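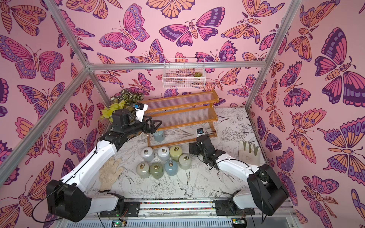 Both arms at the Tinmont bench, with the weights out for grip testing.

Nandini Acharya has 10 minutes before her next run, so we talk standing up. She's been comparing grippers at Tinmont since November. Two candidates, the Nieminen and the Flirska, same arms, same controller settings.

First question, why weights? "Because they're awkward. Round sides, shiny tops, and then a ring handle on top that you'd think is the easy bit." Is it? "No. Well, for one of them."

The one being the Flirska. It closes slower but holds the ring straight, she says. The Nieminen is quick, and fine on the body of the weight, but it tends to tip the ring over. "Then your fingers are closing on air. I had 52 of those in one afternoon."

And the gloves? "Soft stuff. A weight stays where you left it, a glove doesnt."

Cameras next. Each wrist has its own, on top of the gripper. Leena Vuorinen wanted the fixed view only - cheaper, less cable. Acharya disagrees. "You lose the handle the moment the arm comes over it. I need to see what the fingers see."

The butterfly wallpaper and the printed floor stay up for all of it. "Plain grey flatters everybody. If the camera can find a ring against that lot, good."

Price hasn't been settled. The Flirska fingers wear faster, she reckons about 4000 closes a set, and Ruaridh MacRitchie is still going thorugh the Nieminen logs. Would she pick one today? "Flirska. Ask me again after the gloves."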